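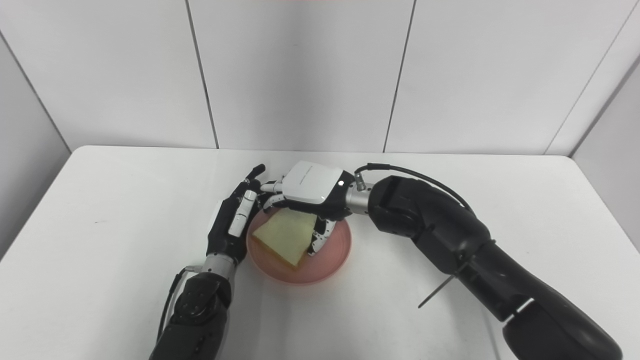
그림 1. 분홍색 접시에 담은 식빵 한 장

가정 내 식빵 보관 방법에 따른 식감 변화와 폐기량 조사
식품과 생활 과목 기말 보고서

1. 조사 동기

우리 조는 1학기 과제로 가정에서 버려지는 음식 가운데 하나를 골라 그 이유를 알아보기로 하였다. 처음에는 우유, 상추, 식빵, 두부가 후보로 나왔다. 우유는 유통 단계의 영향이 크고 상추는 계절에 따라 상태가 많이 달라서 제외하였다. 두부는 조원 대부분의 집에서 사 온 날 바로 먹는다고 하여 버려지는 양을 조사하기 어려웠다. 식빵은 모든 조원의 집에 있었고, 봉지 끝에 남은 두세 장을 버린 경험도 모두 있었다.

식빵은 한 봉지를 한 번에 다 먹는 경우가 드물다. 남은 빵을 상온에 두는 집도 있고 냉장고에 넣는 집도 있으며, 사 오자마자 얼리는 집도 있다. 어느 방법이 나은지에 대해서는 조원들 사이에서도 의견이 갈렸다. 그래서 보관 방법을 바꾸어 가며 직접 비교해 보고, 같은 학교 학생들의 집에서는 어떻게 하고 있는지 설문으로 알아보았다.

2. 배경 지식

2.1 빵이 굳는 이유
빵이 굳는 것을 흔히 말랐다고 표현하지만 수분이 날아가는 것만으로는 설명되지 않는다. 봉지를 잘 묶어 두어도 빵은 시간이 지나면 단단해진다. 밀가루의 전분은 반죽을 구울 때 물을 흡수하고 부풀어 부드러운 상태가 되는데, 이것을 호화라고 한다. 구운 빵이 식으면 풀어졌던 전분 분자가 다시 규칙적으로 모이면서 조직이 단단해진다. 이것이 노화이다.

전분의 노화는 온도의 영향을 많이 받는다. 냉장실 온도에서는 상온보다 빠르게 진행되고, 냉동실 온도까지 내려가면 매우 느려진다. 노화된 빵을 다시 데우면 전분 일부가 풀어져 잠시 부드러워진다. 굳은 빵을 토스터에 구웠을 때 속이 말랑해지는 것이 이 때문이다. 다만 식으면 다시 굳고, 데우는 동안 수분도 빠져나간다.

2.2 곰팡이
빵은 수분이 적당히 있고 탄수화물이 많아 곰팡이가 자라기 쉽다. 갓 구운 빵의 표면에는 살아 있는 곰팡이가 거의 없지만, 식히고 썰고 포장하는 과정과 가정에서 손으로 꺼내는 과정에서 포자가 묻을 수 있다. 온도가 높고 습한 날에는 번식이 빨라진다. 눈에 보이는 부분만 떼어 내도 균사가 안쪽까지 퍼져 있을 수 있으므로 곰팡이가 핀 빵은 먹지 않는 것이 원칙이다.

2.3 식빵의 종류에 따른 차이
식빵에 들어가는 재료도 굳는 속도에 영향을 준다. 설탕은 수분을 붙잡아 두는 성질이 있고, 버터나 식용유 같은 지방은 전분이 다시 뭉치는 것을 어느 정도 늦춘다. 우유 식빵이나 버터 식빵이 물과 소금, 이스트만 넣은 빵보다 오래 부드러운 것도 재료와 관계가 있다. 이번 조사에서는 조건을 맞추기 위해 한 가지 식빵만 사용하였다.

3. 조사 방법

3.1 재료
학교 앞 제과점 Rivas에서 파는 우유 식빵을 사용하였다. 가격은 한 봉지에 2951원이었다. 같은 날 오전에 구운 것을 사서 그날 오후에 나누어 담았으며, 양 끝의 껍질 부분은 표면이 달라 비교에서 뺐다.

3.2 보관 조건
보관 조건은 다음과 같이 정하였다.

가. 상온: 구입한 봉지의 공기를 빼고 입구를 묶어 부엌 선반에 둠
나. 냉장: 같은 방법으로 묶어 냉장실 가운데 칸에 둠
다. 냉동: 한 장씩 랩으로 싼 뒤 지퍼백에 넣어 냉동실에 둠
라. 빵 상자: Zesel 뚜껑 상자에 봉지째 넣어 상온에 둠

냉동한 빵은 먹기 전에 상온에서 녹였다. 굽는 시험을 할 때는 녹이지 않고 바로 토스터에 넣었다.

3.3 식감 평가
조원들이 매일 저녁 같은 시간에 조건별로 빵을 한 장씩 꺼내 평가하였다. 손가락으로 눌렀을 때 되돌아오는 정도, 반으로 접었을 때 갈라지는지 여부, 씹을 때의 촉촉함, 냄새를 항목으로 삼았다. 각 항목은 10점 만점으로 하였고 조원들의 점수를 평균하지 않고 서로 의논하여 하나로 정하였다. 평가 중에 물을 마셨고, 잼이나 버터는 바르지 않았다. 표면에 반점이 보이는 빵은 맛을 보지 않고 밀봉하여 버렸다. 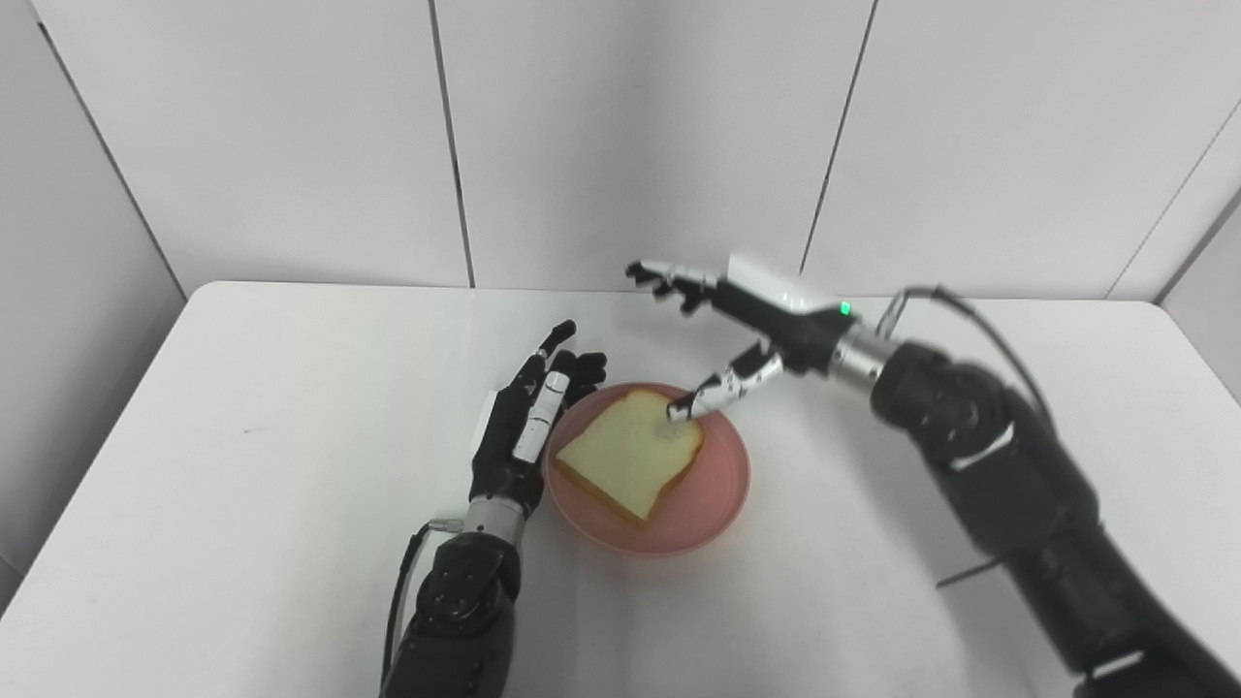

그림 2. 흰 탁자 위의 접시와 식빵

3.4 설문
학교 게시판과 학급 대화방을 통해 설문을 돌렸고, 456명이 응답하였다. 질문은 식빵을 사는 빈도, 보관 장소, 버린 경험, 버린 이유, 남은 식빵을 활용하는 방법으로 구성하였다. 응답자는 학생이므로 집에서 실제로 빵을 관리하는 사람의 답과 다를 수 있다.

4. 결과

4.1 상온 보관
첫날과 둘째 날까지는 모든 항목에서 점수가 높았다. 셋째 날부터 접었을 때 가운데가 갈라지기 시작하였고, 씹을 때 퍽퍽하다는 의견이 나왔다. 냄새는 크게 달라지지 않았다. 다섯째 날에 봉지 바닥 쪽의 빵에서 작은 반점이 발견되어 시험을 끝냈다. 그날은 금요일이었고 그 주 내내 비가 왔다. 비가 오지 않는 주였다면 결과가 달랐을 가능성이 있다.

4.2 냉장 보관
냉장 보관한 빵은 둘째 날에 이미 단단하다는 평가를 받았다. 눌렀을 때 자국이 늦게 돌아왔고 접으면 부스러기가 떨어졌다. 대신 시험이 끝날 때까지 반점은 보이지 않았다. 냉장고 안에 김치가 있던 조원의 집에서는 봉지를 묶었는데도 빵에 냄새가 배었다. 구워 먹었을 때는 상온 보관한 빵과의 차이가 줄어들었다.

4.3 냉동 보관
녹인 뒤의 식감이 첫날과 가장 비슷하였다. 다만 랩을 느슨하게 싼 빵은 가장자리에 성에가 끼었고, 녹인 뒤에 그 부분이 축축했다가 마르면서 질겨졌다. 녹이지 않고 바로 구운 빵은 겉이 바삭하고 속이 부드러워 조원들의 선호가 높았다. 불편한 점으로는 한 장씩 싸는 데 시간이 걸린다는 것과 냉동실 자리를 많이 차지한다는 것이 나왔다.

4.4 빵 상자
상온 보관과 거의 같은 결과가 나왔다. 눌리지 않아 모양은 잘 유지되었으나 굳는 속도에는 차이가 없었다. 상자를 쓰면 빵이 눈에 잘 띄지 않아 먹는 것을 잊기 쉽다는 의견이 있었다.

4.5 설문 결과
식빵을 버린 경험이 있다는 응답이 없다는 응답보다 많았다. 버린 이유로는 곰팡이가 가장 많이 꼽혔고, 굳어서 맛이 없다는 답과 소비기한이 지났다는 답이 뒤를 이었다. 보관 장소는 상온이 가장 많았고 다음이 냉장, 냉동 순이었다. 냉동한다고 답한 학생 중에는 사 온 날 바로 얼리지 않고 며칠 먹다가 남은 것을 얼린다는 경우가 많았다. 이 경우에는 이미 굳은 상태로 얼게 되므로 녹여도 처음의 식감으로 돌아오지 않는다.

남은 식빵의 활용 방법에는 토스트, 프렌치토스트, 러스크, 빵가루, 크루통이 있었다. 껍질만 모아 기름에 튀기고 설탕을 뿌린다는 답도 있었다.

5. 활용 시험

굳은 식빵을 버리지 않고 먹는 방법으로 러스크와 빵가루를 만들어 보았다. 러스크는 넷째 날의 냉장 빵을 길게 썰어 녹인 버터와 설탕을 바르고 오븐에 구웠다. 새 빵으로 만든 것보다 썰 때 모양이 잘 잡혔고 굽는 시간도 짧았다. 빵가루는 강판에 갈았는데 상온 빵은 뭉쳐서 잘 갈리지 않았고 냉동 상태의 빵은 쉽게 갈렸다.

학교 축제 때 Clitside 동아리와 함께 러스크를 한 봉지에 2000원씩 받고 팔았으며, 준비한 것은 오후에 모두 나갔다. 계피를 넣은 것보다 설탕만 뿌린 것이 먼저 떨어졌다.

6. 논의

하루나 이틀 안에 먹을 빵은 상온에 두고, 그 뒤에 먹을 빵은 사 온 날 바로 나누어 얼리는 것이 적당하다고 판단하였다. 냉장은 곰팡이를 늦추는 효과가 있지만 식감이 가장 빨리 나빠졌으므로 구워 먹을 계획이 있을 때만 쓸 만하다.

조사에는 몇 가지 한계가 있다. 식감을 기계로 재지 못하고 사람이 평가하였으며, 조원들이 어느 빵이 어떤 조건인지 알고 있었다. 냉장고와 부엌의 온도도 집마다 달랐다. 시험을 6월에 한 번만 하였기 때문에 겨울에는 상온 보관 기간이 더 길어질 수 있다. 호밀빵이나 통밀빵에 같은 결과를 적용할 수 있는지도 확인하지 못하였다.

봉지의 크기도 문제로 보인다. 학교 근처의 Stendden 마트에서는 식빵을 큰 봉지로만 팔고 있어 식구가 적은 집은 남길 수밖에 없다. Rivas는 부탁하면 반 봉지도 팔지만 이를 알고 있는 학생은 적었다. 다음 조사에서는 포장 단위와 폐기량의 관계를 다루고 싶다.

7. 참고한 자료
식품과 생활 교과서, 전분의 호화와 노화 단원
학교 도서관 소장 제빵 실습 교재
조별 평가 기록지 및 설문 응답 파일 (조에서 보관)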